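How to Clear the Small Round Table in a Kid's Bedroom

Last updated: July

There is a law of physics, not yet written up, that says any round table in a bedroom will fill with cups. Ours has a pink-and-white checked cloth with cartoons all over it, and it attracts cups the way a porch light attracts moths. I have cleared it 91 times by my own count, and by the time I reach the door it has started again.

The method below takes 8 minutes. It used to take 15, mostly because I kept stopping to read the labels.

What you need

One empty bag for trash, one damp cloth, and a tray. I use an old Judanex tray with a chip in the corner. Any tray will do, including a baking sheet, provided you put it back before somebody wants cookies.

Step 1. Stand everything up

Resist the urge to start throwing things out. Half the mess on a small table is just things lying down. A can on its side takes up twice the room it needs and will roll the moment you lean on the edge, so get the cylinders upright first, then the cups. Go from the back of the table toward you and you won't drag a sleeve through anything.

Pick up paper cups low down and gently. Squeeze one near the rim and it folds, and if there's an inch of forgotten juice in it, you will be moving on to the damp cloth sooner than planned.

Cups and cans on the checked cloth, at various stages of standing and lying down:

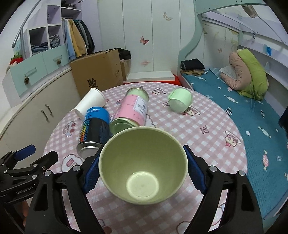
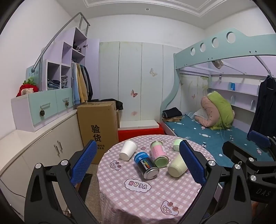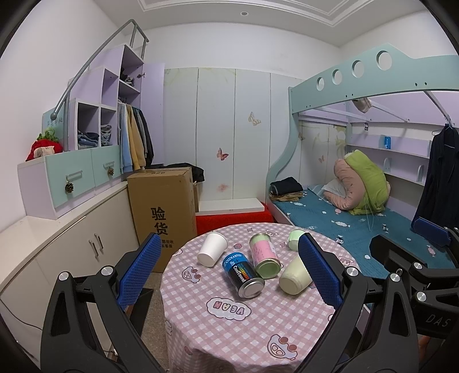 Step 2. Sort by kind

Cups with cups, cans with cans. I know how this sounds. But once the cups are in one place you can check them all for liquid in a single pass, and once the cans are in one place you can see which of them have any business being in a bedroom. Put aside anything with a handwritten sticker on it until whoever wrote the sticker has been consulted. I once threw out a jar marked with what I took to be a doodle, and was told about it for 5 days.

Step 3. Nest the paper cups

Empty ones only. Same size inside same size; a small cup dropped into a big one goes to the bottom and stays there — you'll need a butter knife and some patience to get it back. If a cup is soft at the seam, it goes in the bag. If it's clean and stiff, it can live another day as a pencil holder.

Step 4. Load the tray

Heavy things in the middle, light things around them. Spray cans travel upright with their caps on. Check the cap by giving it a small tug, preferably while the can is pointed away from your face. Carry the tray out of the room before you start on the cloth, or you will set it on the bed, and then you have a new project.

Step 5. Shake and turn the cloth

Gather the four corners, take it outside and shake it downwind. When it goes back on, give it a quarter turn so the creases don't always land in the same place. With a printed cloth some of the pictures will be upside down wherever you sit, and I have made my peace with that. Smooth it from the center outward and wipe any sticky spots with the damp cloth.

Step 6. Leave one thing on the table

A completely bare table looks like an invitation. Leave a single cup for pencils, well away from the edge, and it seems to slow the others down by an hour or so. I've tried a plant as well. The plant ended up with a paper cup on it.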